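Drurnen opens its equipment planning desk to small gear shops

I'm Hayley Lightfoot, and I run purchasing at Drurnen. Starting in December, we'll help small shops budget for a first robot cell — grippers and spare fingers included! 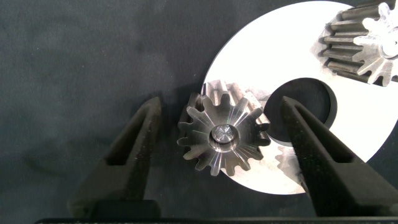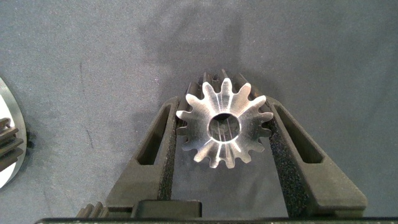

Small metal gears, dark gripper fingers.

What does a planning session cost?
It's $90 per shop, and we take that off your order if you buy through us.

Entwistle and Skaso have already signed up, and we have room for 23 more shops.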